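4. Putting the Lusturar on a first wash

Run the machine empty once before washing any clothes.

1. Open the tap behind the machine fully and check the hose for drips.
2. Pour detergent into drawer section 2. Leave the softener section empty.
3. Turn the dial to Cotton and press Start. The door locks after a few seconds.
4. When the cycle ends, wait for the click — the lock takes a moment to release — then open the door.

Caution: do not pull the door while the light is red.

Sort the first real load by colour and keep new reds apart from whites.
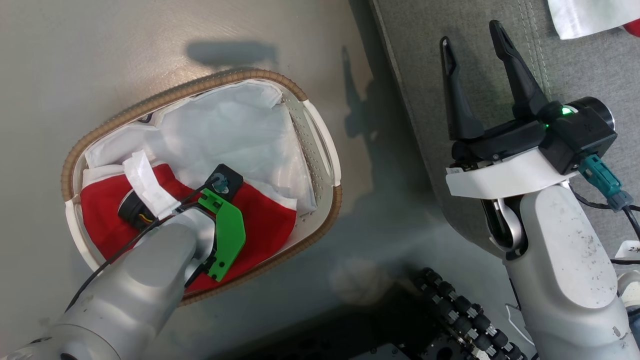

5. Fill the drum loosely, up to 6 kg. If code 843 shows, take some items out and press Start again.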